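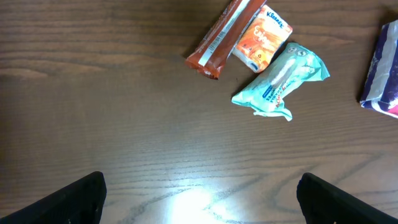

Fig. 4-1. Soft goods on the bench at the sorting station.

Section 4. House Rules for Two-Arm Sorting

Jakurby Bench Guide, revision of 30 September 2022
Maintained by Elin Gwilliam. Complaints to Marcus Blackwood, who enjoys them.

Read Section 3 first. If you skipped it, the arms have not been homed and you will meet that fact at step 5.

4.1 Laying out the goods

1. Wipe the table. Crumbs are not part of the item set.
2. Pick your items from the approved list (Appendix B). The list has 187 entries and it is allowed to be boring.
3. Lay them flat, within reach of at least one arm. Wrappers may touch. They may not be stacked until you have passed the flat test.
4. Leave crumpled packaging crumpled. Ironing out a wipes packet with your palm makes the run look better and the log worth less.

Note: Sealed packages only. Ansel Delacroix once approved an opened bag of pretzels, and the cleaning took longer than the study.
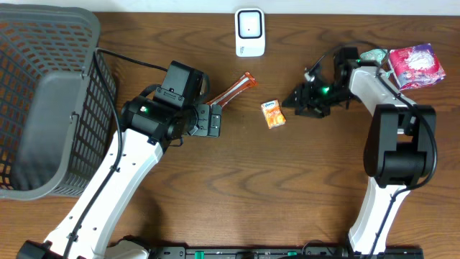
4.2 Starting the run

5. Check that both arms move freely through their full reach. Do this with the goods already down, at the slow speed setting.
6. Look at every cable. A loop should have enough slack for the whole reach and not enough to lasso anything. Re-clip it if you have doubts.
7. Put the basket where the work order says. If you move it later, even by a finger's width, start a new run and write down that you did.
8. Say "arms live" out loud. Yes, also when you are alone in the room.

CAUTION: Keep hands, sleeves, lanyards and lunch off the table while the arms are live. The stop button is on the operator's side and works best when it isn't under a clipboard.

4.3 Gripping film and foil

Thin film behaves badly. It folds around a finger, hides its own edges and shines wherever the light would rather it didn't. The rules below came out of 238 logged grips at the Orkari bench, most of which somebody wanted to forget.

9. Set the grip force to Low for anything bagged. Boxes may go to Medium.

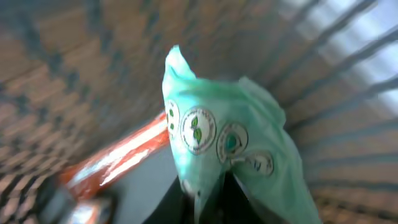 10. Use the wrist view to judge a grip on film. The overhead view will tell you that all is well, as it always does.
11. If film is wrapped around a finger, do not shake it off. Stop, open the gripper, lift straight up. If the film comes along, hit stop and remove it by hand.
12. Blurred wrist footage stays in the log. Mark it "fast move" and carry on. Deleting it is a reportable event, and Myrtle Ostrowski reads the reports.

4.4 Sharing the table

Two arms, one table, the usual problems.

13. One arm per item. If both arms want the same packet, the left one waits. There is no deep reason for this — we had to pick.
14. Never pass an item from arm to arm above another item. Use the clear side of the table.

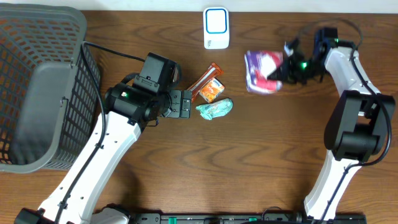
15. When one arm is closing on a bag, hold the other arm still until the grip is confirmed in the log. Waiting feels slow. Redoing the run feels slower.
16. Score a dragged item as dragged. "Nearly lifted" is not a category, although it has been written in that box 16 times since January.

CAUTION: An arm that has paused is not an arm that has stopped. Status lights show that the unit has power and say nothing about its plans. Press stop before you reach in.

4.5 Closing down

17. Park both arms (Section 3.6) and cut the power at the wall switch.
18. Inspect each package. Split or punctured goods go in the bin, and the number goes in the log.
19. Sign the sheet with your full name. Initials were dropped after a long afternoon spent working out which V.R. was Vaughn Rosenthal.

Uneaten stock goes back to the Falska cupboard. Eaten stock is logged as "lost."

Next: Section 5, Calibrating the Wrist View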